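Workshop Gear > Arms & Grippers > Shared Bench
Posted in August by the bench crew at Collholm

The Umell Bench Kit, Mark 3

The Umell is a tabletop setup for people who own a robot arm, or share one, and have grown tired of clearing off the soldering iron every time they want to use it. We built the first at the Collholm workshop, where it spent a winter being in everybody's way. The third is better behaved.

You get the white top, the clamp set, a cable guide and a printed drilling plan. You do not get the arm. The toy groceries are also yours to find, and we suggest the secondhand store on Hayes before somebody's toddler gets there first.

The control software is Calluria, which we wrote and which has opinions. Gripper position runs from 0 to 255, closed being the big number. Start at 200 with anything squeezable -- the difference is real ketchup, if you were foolish enough to use real ketchup.

Kitchen layout on the bench, arm at work: 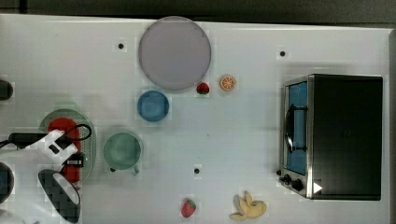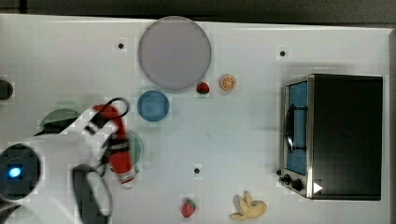
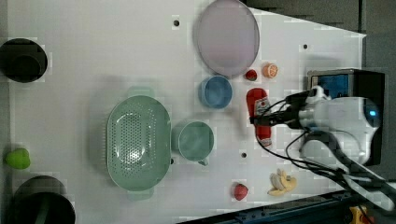
Allow almost 8 hours for assembly, most of it spent on the cable guide. Route the gripper cable last and leave more slack than looks decent. If the arm stops short on a long reach, check the slack before you rewrite any code -- we rewrote the code. Clamps fit tops up to two inches thick. Spare clamp pads ship with the kit, and you will lose one.

Print this page | E-mail this page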